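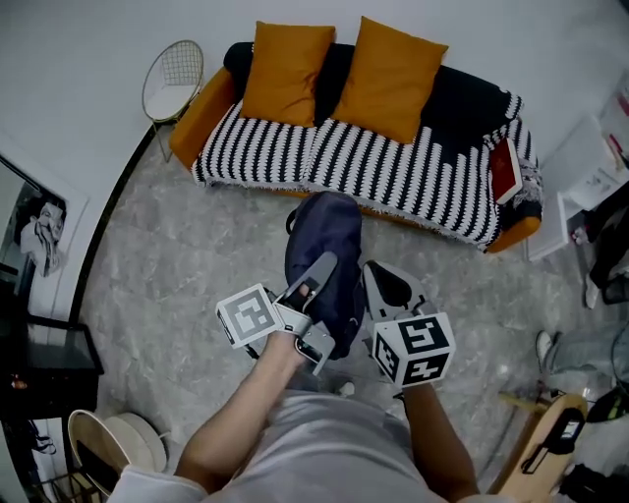

Section 2 – Reporting a road defect in Helier

Use the Dornar form for potholes, sunken drains and damaged curbs. You can fill it in at home, from a sofa with a couple of cushions behind you, once you have noted the location.

1. Enter the street name and nearest house number.
2. Choose the defect type.
3. Press Send and write down the case number.

Note: Repairs on Guthrie Road are handled by the county.

Caution: Do not stand in traffic to measure a hole – an estimate is fine.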